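Search products
Enter keyword or part number

Dadeck Compact White Microwave

Category: Kitchen & Staff Room > Microwaves > Benchtop

The Dadeck is a small benchtop microwave for flats, site offices and staff kitchens where a full-size oven takes up too much room. It has a white casing and a side-opening door with a dark window. Allow 100 mm of clear bench on each side and don't push anything up against the vent holes in the side panel.
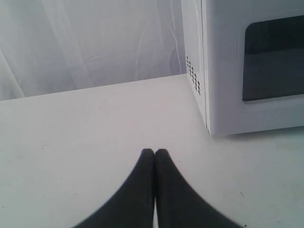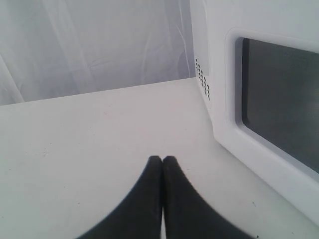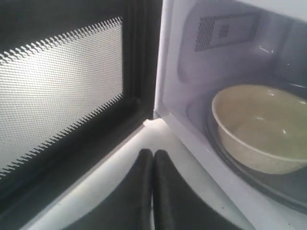
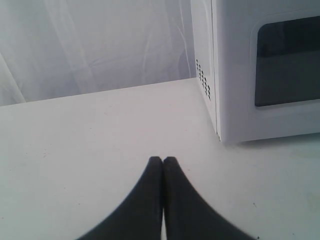

Use microwave-safe bowls only. Deep soup and cereal bowls are fine, but check that the door closes without touching the rim before you start. Metal trays, foil and gilt-edged crockery must stay out.

To clean the cavity, heat a cup of water with a slice of lemon for 2 minutes, leave it to stand, then wipe the walls and the lower lip with a soft cloth. Go over the door seal as well. Abrasive pads will dull the white finish. Don't spray cleaner into the vent grille.

Orders within the metro area are delivered to the door. Country orders go by road freight and can be collected from our Wandano depot. We hold spare door seals in grey or black; please quote the model name when ordering.

Warranty is 20 months for home use. For staff rooms and other shared kitchens, ask Heidrun Auer in trade sales about cover and about pricing on larger orders. Units can be returned within 60 days if unused and in the original carton.

Last updated: April 20, 2024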